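Search
Search this site
Go

Janilard Opens Spring Linen Folding Sessions at the Elleneck Hall

Free table linen mornings return in March, with more places and a new take-home folding guide

ELLENECK - Janilard, the household skills group, is bringing back its linen folding mornings this March, and there is room for 80 people this time! The sessions cover tablecloths, dish towels, napkins and the odd-sized pieces that end up in a heap at the back of the closet.

Last year's mornings drew 214 people, many of whom came with a bag of their own cloths and went home with the whole lot folded and stacked. Several asked for a session on checked and striped fabric, so the new program starts there.

"I love a grid for teaching," said Natalie Sedgwick, who leads the sessions. "The lines tell you right away if your corners have drifted. You hold the two top corners, bring the fold down, and look at the squares. If they wander off, open it up and go again - it takes a few seconds and your hands learn it."

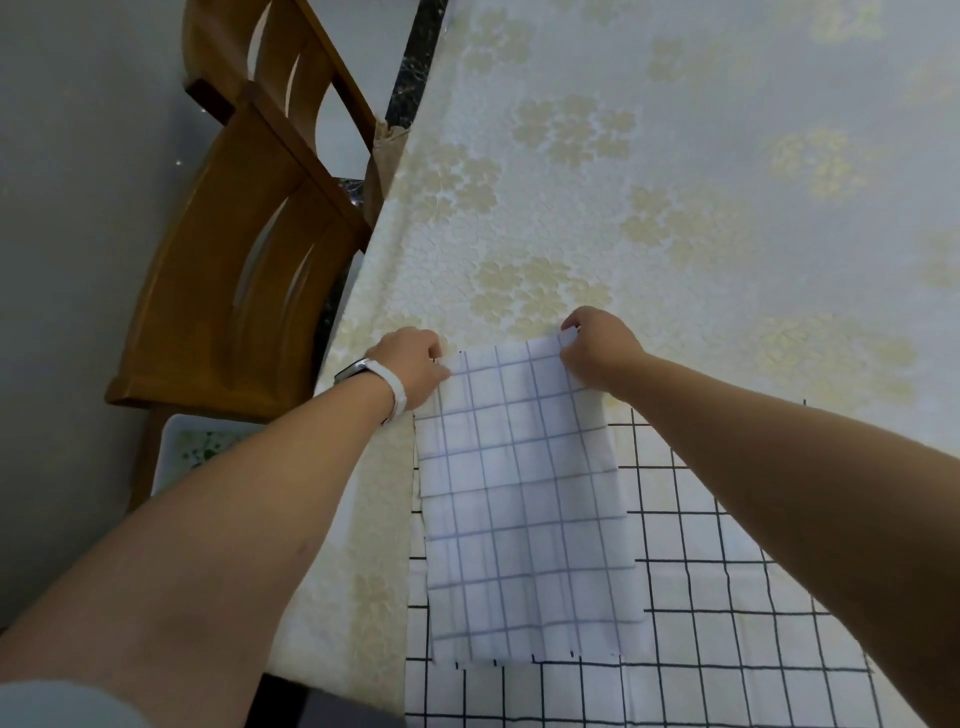 Each session runs from 10 a.m. to noon and is kept to small tables, with five people at each. Beginners are very welcome, and so are people who have folded the same way for decades and would like to try something else. Children can come with an adult.

Mojtaba Ghaffari has written the guide that everyone will take home. It covers the thirds fold, the long roll for runners, and a flat fold for large cloths that one person can manage at an ordinary dining table. Minttu Kiiskinen drew the diagrams, and they are lovely - big, clear and easy to follow with your hands full.

"My favorite page is the one on putting things away," said Ghaffari. "Fold to the width of your shelf. Measure the shelf first, write the number inside the door, and every cloth you own can be folded to match."

The guide has a first printing of 705 copies. Any left after the sessions will go to the Yimer library branch, where they can be picked up at the front desk.

Places are free and can be booked at the Elleneck Hall office. Please bring two or three clean, dry cloths of any size. Spare cloths will be on hand for anyone who comes without.

Press contact: Tsion Mersha, Janilard

Recent news
Gonel mending table extends its hours
Niall Crichton on caring for old napkins
Button swap returns to Elleneck Hall
Notes from the winter closet workshop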